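The arm came first and the kitchen came second, says the builder behind Ravel, a tabletop robot project that has been running since May in a shared workshop in Ellwood. "I wanted it to do something you'd recognize from home," she says. "Everybody knows what a colander is for."

So the props are toys: pans, a spatula, pretend fruit, a bottle of ketchup. 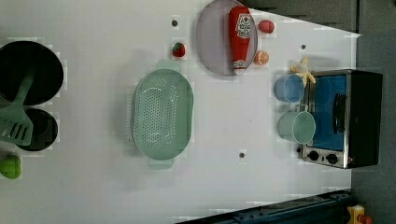 "And they're great to work with!" she goes on. "They're light, they don't break, and every one has its own awkward shape. I spent 11 evenings on grasping alone and loved it - well, most of it."

Her notebook lists 203 tries so far, good and bad. The cables get a page to themselves. "You want slack so the wrist can turn, but too much and it drags over the plate. I rerouted them 5 times."
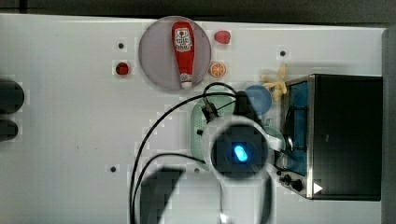
*Ravel's wrist and gripper over the toy kitchen, with the ketchup on its plate.*

What does she enjoy most? "The slow runs. I keep the speed way down and just watch it line up."

She is picky about how it comes in over a piece, too.

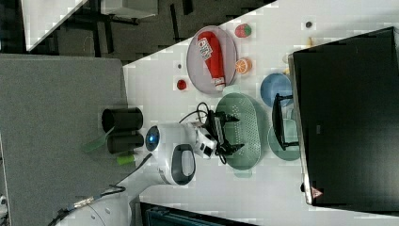 "If it comes in too low, it bumps the rim and everything slides. Two fingers are plenty, but you have to give them room. Next I want to try stacking cups - I can't wait."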